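Ateliers > Dînette et petit matériel > Galeries > Table blanche, série de juin

Galerie : le lot cuisine sur table blanche

Partages : 200 | Commentaires : 18

La série de juin porte sur le lot cuisine de l'inventaire Graluston, disposé sur le plateau blanc de l'atelier. Le lot réunit de la vaisselle et des aliments factices. La fiche de lot reste seule valable pour les quantités.

L'inventaire complet compte 1 581 références, tous fournisseurs confondus. Le lot cuisine en représente 60. Une petite partie seulement est sortie à chaque séance, faute de place et pour conserver un écart suffisant entre les objets. Les pièces issues des catalogues Pidell et Akberg sont mélangées volontairement : les deux gammes n'ont pas la même échelle, et l'écart se remarque surtout sur les fruits.

Conventions de la galerie : plateau nu, sans nappe ni set. Les couleurs sont nommées à l'œil, sans nuancier. Un objet dont la nature prête à discussion garde une désignation générale (« petit fruit rond », « petit plat ») jusqu'à vérification sur la fiche.

1. Vue de dessus, répartition générale

Grande assiette ronde mauve pâle vers le haut de la table, banane à sa droite, petit fruit orange à sa gauche. La passoire ovale vert pâle occupe le côté gauche ; ses trous sont groupés au centre du fond. Mini-four noir à droite. 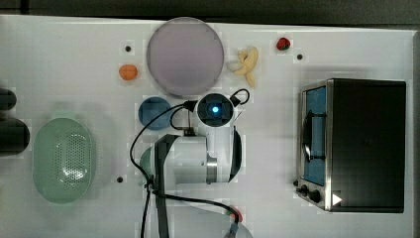
Owusu signale que, dans son propre classement, les passoires ne sont plus rangées avec la vaisselle de table mais avec les ustensiles de préparation, et demande si la galerie compte suivre la même règle. Les assiettes et soucoupes resteraient ensemble, les bols passeraient dans un bac séparé.

La remarque est retenue pour la prochaine révision. Dans la nomenclature actuelle, le critère est la forme et non l'usage : tout récipient ouvert à bord relevé entre dans la catégorie « creux », qu'il soit perforé ou non. Le critère est commode pour l'empilage, moins pour la recherche. Une double entrée au catalogue réglerait la question sans déplacer les bacs.

Note sur les teintes. Les mauves et les gris clairs sont les plus difficiles à nommer de façon constante. Une même assiette peut être notée lavande sous un éclairage et gris rosé sous un autre. Pour l'appariement, on se fie au marquage du dessous et, à défaut, au diamètre. Les verts pâles posent moins de difficultés, à condition de ne pas mêler pièces opaques et pièces translucides dans la même rangée.

Note sur les fruits. Les fraises sont conservées avec les autres baies, à l'écart des agrumes. Les bananes à peau ouverte ont leur propre compartiment : les lanières se plient sous le poids des autres pièces et gardent la marque. On les pose à plat, peau étalée, sans rien dessus.

2. Vue de biais, côté condiments

Bouteille de ketchup rouge à étiquette blanche, couchée, avec un gobelet vert pâle translucide juste à côté. La banane ouverte se trouve plus loin, près de l'assiette. 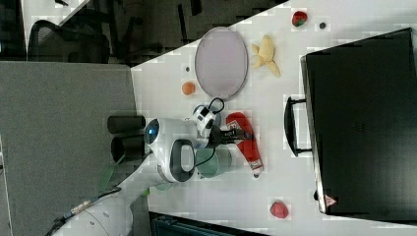

Lot cuisine, vue 2 : ketchup, gobelet et baies rouges.

Les bouteilles de condiments sont classées par couleur de corps, puis par hauteur. Elles se rangent debout dans le bac, bouchon vers le haut, étiquette tournée vers l'extérieur. Une étiquette décollée sur un angle est recollée avant rangement ; une étiquette absente entraîne le retrait de la pièce et une ligne sur la fiche.

Les gobelets translucides s'emboîtent par quatre au maximum. Au-delà, la pile se coince et les bords se rayent au démontage. Le nettoyage se fait à l'eau tiède savonneuse, sans éponge abrasive, avec séchage à l'air sur claie. Même traitement pour les assiettes. Les fruits sont seulement essuyés avec un chiffon humide.

Références Akberg à compléter : deux soucoupes et un couvercle. Côté Pidell, rien à commander. La fiche de lot mise à jour est consultable à l'atelier le lundi.

Classé dans : Dînette, Vaisselle miniature, Aliments factices, Rangement par lots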